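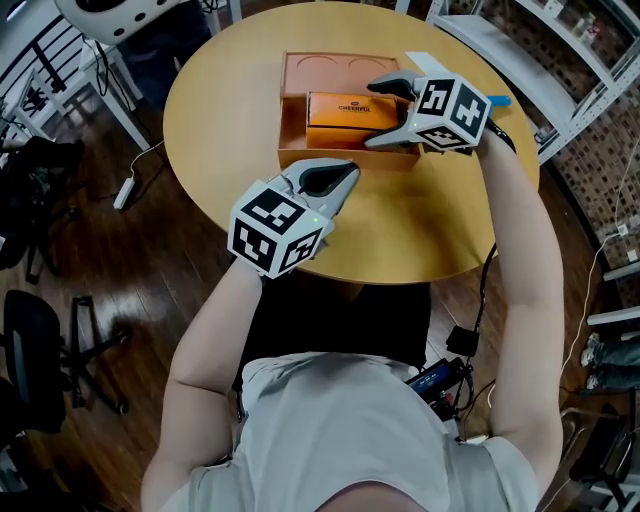
Round table, orange carton.

Apr 30, 2022

Ballot order project, returns cleanup, continued from the previous entry. Working on the council races only. School board and water district are parked until the precinct crosswalk is settled.

Status at start: 843 precinct return sheets transcribed across the three municipalities (Flelalmont, Laing, Catinach). Each sheet gives votes by candidate, write-ins, overvotes, undervotes and ballots cast. Of these, 353 come from precincts where the printed name order was rotated. The remainder used a fixed order set by the clerk's drawing. The rotated set is the one that matters for the estimate. The fixed set is only useful for comparison of undervote rates and for checking the transcription.

Main job for this session was joining each rotated sheet to its ballot style. The style number is what tells us who was printed first. Findex does the lookup on municipality, ward, precinct and election, and returns a style code from the sample ballot index. It matched most of the set on the first pass. The failures fall into a few types:

Type A. Precinct renamed between the drawing and the election. All Laing. The returns use the new name, the sample ballots use the old one. Fixed by adding an alias column to the crosswalk. Do not overwrite the old name in the source table; Elfriede did that in the first build and we lost the ability to trace three wards back to the paper.

Type B. Split precincts. One precinct, two ballot styles, because a ward line runs through it. The return sheet reports a single total. There is no way to recover which voters had which order, so these have to come out of the rotated set. Seven of them, all in Flelalmont. Flagged as SPLIT, kept in the file, excluded from the estimate.

Type C. Leading zeros. Catinach precinct 04 on the return, 4 in the index. Read everything as text from now on. The import script was guessing column types again in spite of the setting, so I have put the types in explicitly.

Type D. No match and no obvious cause. Listed in the file unmatched_d. Mayuree is going through these against the scanned sheets.

After A to C the join runs clean apart from D. Rerun twice from the raw files with identical output.

Vote totals check. For each sheet, candidate votes plus write-ins plus undervotes plus overvotes should equal ballots cast times seats to be filled. Two-seat races need the multiplier, and overvotes have to be multiplied too: a ballot with too many marks loses both votes, while an ordinary undervote may be one vote or two. Laing reports overvotes as ballots. Flelalmont reports them as lost votes. Catinach does not say. I tried both readings on the Catinach sheets, and the lost-vote reading balances nearly everywhere while the ballot reading does not. Using lost votes for Catinach, with a note in the codebook that this is inferred from the arithmetic and has not been confirmed by the clerk's office. Friederike will write to them.

Remaining imbalances are small, mostly a single vote, and look like transcription slips in the write-in line. The write-in line is handwritten on many of the Laing sheets, and ones and sevens are hard to tell apart. Rule for these: if the sheet balances with one reading and fails with the other, take the one that balances and set the flag WI_RESOLVED. If neither balances, leave the first reading and flag it. No changes to candidate totals under any circumstances without a second reader.

Rotation pattern. The ordinance for Flelalmont says names move up one place from precinct to precinct in numerical order, with the first name going to the bottom. I checked this against the styles and it mostly holds, but numbering restarts at each ward. If the rotation is treated as running continuously across the whole city, the predicted first name is wrong from the second ward onward. The earlier memo made that assumption. It affects the balance table there and nothing else that I can find, as the estimates were run on observed order. The memo should be corrected before it goes to anyone outside the group.

The restart has a consequence we had not thought through. In a ward with fewer precincts than candidates, some names never come up first at all. In a ward where the number of precincts is not a multiple of the number of candidates, whoever won the drawing gets one extra precinct at the top. So the drawing still confers a small advantage under rotation. Worth a paragraph in the paper. Gisela thinks the reviewers will ask about it anyway.

It also means that precinct size matters. Low-numbered precincts in the older wards are larger, and they are the ones getting the first position in the original drawing. Assignment is still as good as random with respect to the candidate, given the drawing, but the number of voters exposed to each order is uneven. Weighting by ballots cast and not weighting give answers to slightly different questions. Report both, and say in the table note which is which.

Specification, for the record. Outcome is candidate share of valid votes in the precinct. Treatment is an indicator for being listed first. Candidate-by-race fixed effects, so each candidate is compared with themselves across precincts. Standard errors clustered by ward. With so few wards in Catinach the clustered errors there are not to be trusted, and I would like a permutation test: redraw the starting name for each race, apply the ward rotation, recompute, repeat. The code for the redraw exists. It has the continuous rotation hard-coded and needs the ward restart before it is run. Not done yet.

Undervotes. Separate question, same file. Wiebke's idea is that a rotated ballot changes nothing about how many people skip the council race, and that what moves the skip rate is where the race falls on the page. In Laing the council race went to the back of the sheet in the precincts with the long ballot question. I have coded front/back from the sample ballots for Laing only. On a quick look the back-of-sheet precincts have higher undervotes, but they are also the precincts with the annexation question, and that brought out a different set of voters. No clean comparison here. Possibly usable with the previous election as a baseline if the precinct lines held. Leaving it as a note.

December special election. The Flelalmont vacancy was filled in December on a fixed-order ballot, single race, low turnout. It had been included in the combined file with rotation set to missing, and the regression was silently dropping it. Now coded rotation = 0 and type = SPECIAL. It stays out of the comparison group, where the turnout would distort the undervote averages.

Incumbency labels. Catinach prints the word "incumbent" under the name, the other two do not. If first position matters less when voters have another cue, Catinach should show a smaller effect. That is one municipality against two and they differ in plenty of other ways, so it goes in as description only. Friederike wants an interaction term. I have no objection to printing it provided the text does not lean on it.

Nonpartisan status. All the council races are formally nonpartisan, but the county party committees in Laing mailed out slate cards. Elfriede has copies for most wards. Coding who was on a slate would be a day of work and would let us split the sample into races with a circulated slate and races without. I think it is a better use of time than the label interaction. To discuss.

Two-reader check. Mayuree and I each re-entered the same random draw of sheets from paper without looking at the existing values. Agreement on candidate totals was complete. Disagreements were all in the write-in and overvote lines, some 2 percent of those cells, and most are covered by the resolution rule above. Those that are not have been marked for Wiebke as third reader.

File housekeeping. Raw transcriptions are read-only now. Crosswalk is under version control with the alias column. The old joined file has been moved to the archive folder and should not be used for anything; the style codes in it for Laing are wrong wherever a rename occurred. If a script still points to it, the script will fail, and that is intended.

Open items:
Type D sheets against scans – Mayuree
Letter to Catinach clerk on overvote reporting – Friederike
Ward restart in the permutation code – me
Correct the rotation paragraph and balance table in the memo – me
Third reading of marked write-in cells – Wiebke
Decide on slate coding – Elfriede, Gisela, me

Did not get to the school board files. The style index for those has not been loaded into Findex yet.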